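Working Rules for Operating a Small Tabletop Arm over a Mixed-Item Tray

Project report, second submission
Sebastián Sepúlveda
Hendville
April 15, 2023

1. Purpose

The project had one deliverable: a set of written operating rules for the tabletop arm used in the Memby picking exercise, short enough to be read before a session and strict enough that two operators following it would produce comparable records. The first submission in February contained 25 rules. Reviewers found that many of them repeated each other and that several could not be checked by a person standing at the bench. The present version contains 11.

The report does not cover programming of the arm, training of the picking software, or the design of the tray. Those are treated in the Ziken group's separate report.

2. Starting point

The bench had a one-page notice inherited from an earlier course. It told operators to keep hands clear, wear eye protection, and switch off the supply when finished. Nothing in it addressed cables, the contents of the tray, the state of the gripper, or what to write down when an attempt was stopped. Session logs kept under the notice were difficult to use. Entries such as "bad pick" or "cable again" did not say whether the arm, the object, or the operator was the cause.

A rule was accepted into the new set only if it met two conditions. An observer must be able to tell whether it was followed, and the log must have a field in which a breach can be entered. Advice that failed either condition was moved to an appendix or deleted.

3. Rules

3.1 Work area

Rule 1. The area swept by the arm is kept clear of everything that is not part of the exercise. Tools and notebooks go on the side table.

Rule 2. Hands stay outside the swept area while the servos are powered. An operator who needs to move an item stops the arm first and enters the stop in the log.

Rule 3. One person holds the stop control during a session and does no other task. The person is named in the log.

3.2 Cables

Rule 4. Wiring on the arm must have enough slack at each joint to allow the full range of motion. Slack is checked by moving the unpowered arm by hand through its range before the first attempt.

Rule 5. Any tray item with a cable attached is entered as a "tethered item." Its cable is led over one wall of the tray and away from the base of the arm. A tethered item is never lifted at more than half speed.

Rule 5 drew the most discussion. The Sleiman group argued for a ban on tethered items, on the grounds that a cable can drag other items out of position. The ban was rejected. Mixed trays are the subject of the exercise, and an item with a cable is a common case in the intended use. The speed limit and the log entry were adopted as the compromise.

3.3 Gripper and items

Rule 6. The gripper fingers are inspected at the start of each session and after any collision. The surface that meets the item must be free of tears. Fibers or lint long enough to reach the item are trimmed.

Rule 7. Fingers are fully open before the arm descends. A descent with partly closed fingers is logged as a fault even if the pick succeeds.

Rule 8. The tray holds items of at least two kinds, for example one soft package and one rigid object. Item names are written in the log before the first attempt, using the printed name where there is one. 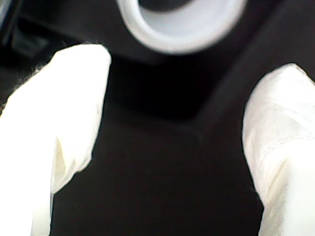
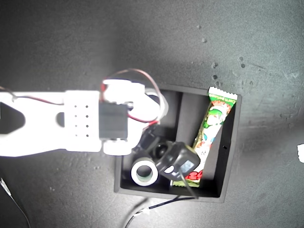 Figure 1. First picture: open gripper fingers, close view. Second picture: arm and tray from above, with the snack package, the tape roll and a device with its cable led out over the tray wall.

3.4 Views and records

Rule 9. Each session is recorded from overhead and from close to the fingers. Neither view is sufficient alone. The overhead view gives the layout of the tray and the course of any cable. The close view gives finger opening and the condition of the contact surface.

Rule 10. Exposure is set with the arm in place over the tray. White parts over a dark background easily lose surface detail, and a finger inspection cannot be confirmed from an overexposed record. Where detail is lost, the inspection is entered by hand.

Rule 11. Every stopped attempt receives one cause code: arm, gripper, item, cable, or operator. "Unknown" is permitted but requires a sentence of explanation.

4. Trial of the rules

The rules were tried over 90 attempts by operators who had not taken part in writing them. Each operator received the text and a blank log, with no spoken instruction. An observer marked breaches on a separate sheet, and the two records were compared afterward.

Rules 1, 3, and 8 caused no difficulty. Rule 2 was followed, but stops were sometimes left out of the log when the item had only been nudged straight. Rule 7 was breached mainly on repeated attempts at the same item, where operators reopened the fingers only as far as they thought necessary. Rule 4 was often reported as done when only the first joint had been moved. Its wording was changed afterward to name the full range.

Cause codes were applied consistently except where a cable had shifted an item before contact. Operators chose "cable" and the observer chose "item." The log sheet now states that the earliest cause is entered.

5. Limitations

The trial used one arm and one bench. All operators were students familiar with the equipment, and the rules may be too brief for others. The half-speed limit in Rule 5 was set by agreement and was not derived from measurement. A test with cables of different stiffness is needed before the figure is carried over to another arm.

Appendix A: revised log sheet
Appendix B: advice removed from the February version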